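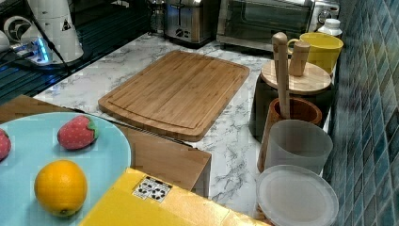 The big board on the worktop, with the fruit plate next to it.

I've been meaning to write up my chopping board routine for ages, because every time I mention it someone asks me for the details and I end up typing the same thing out on my phone while the tea goes cold. So, all in one place, for boards and worktops both.

First, the daily wash. Hot water, a drop of washing-up liquid, a quick scrub along the grain with the rough side of a sponge, both faces even if you only used one. If you wet only the top, the top swells and the bottom doesn't, and you get a board that rocks every time you lean on it. Then dry it with a tea towel and stand it on its long edge. Never leave it flat on a damp counter overnight! I did this with a lovely beech one from Zemardale and it was shaped like a saddle by breakfast.

No dishwasher. I know, I know. My sister puts hers in and swears it's fine, and she's on her third board since we moved here.

Onion and garlic smells: coarse salt and half a lemon. Sprinkle the salt, rub it about with the cut side of the lemon, squeezing a bit as you go, leave it five minutes and rinse. Bicarb mixed to a paste works as well and is better on beetroot (nothing is brilliant on beetroot, it fades on its own after a week or two). If your board has a groove round the outside for juices, that's where the smell hides, so run an old toothbrush round it. I keep one under the sink in a jam jar with a big X on it in marker, after an incident with my husband.

Oiling is the part people skip. I do mine in October when the heating goes on, and again in spring, and any time a splash of water soaks in instead of sitting up in beads. Use food-grade mineral oil. Please don't use olive oil or sunflower, they go sticky and then they go rancid and you'll spend a fortnight wondering what's died in the kitchen. Warm the bottle in a mug of hot water for a few minutes, pour on more than seems sensible, rub it in with a bit of old T-shirt and leave it overnight propped on a rack. Wipe off what's left in the morning. I used to buy the little bottles of Drarnico oil, but the plain stuff from the chemist does just as well.

If the surface has gone furry — that happens the first few times a new board gets wet — give it a light going over with 240 grit paper, wipe off the dust, and oil it. For deep knife marks start coarser. Jericho Abella from my old evening class taught me to scribble all over the board in pencil first and sand until the scribble has gone, and it really does stop you making a dip in the middle.

Slipping boards: a damp dishcloth underneath, folded once. You can buy rubber feet but they trap wet crumbs and you can't flip the board over.

Now worktops. Marble is a softie and anything sharp will mark it, so wipe up lemon, vinegar, wine and tomato straight away. I only use warm water with a tiny bit of washing-up liquid, then a dry cloth to finish. No vinegar sprays, no matter what the internet says! If yours is a laminate with a marble pattern you can relax about the lemon, but not about hot pans. Put a trivet down.

For oily stains on real stone, mix bicarb and water until it's like thick yoghurt, spread it on, cover with cling film and leave it a day. Scrape it off with something plastic. Mine took two goes to shift a butter mark by the toaster and you'd need to know where to look for it now.

A couple of people asked about colour-coded boards. I keep a thin plastic one for raw chicken and that's it. It does go in the dishwasher, and when it gets too scratched to come clean I replace it.

Next time I'll do knives, and the drawer they live in, which needs a post to itself.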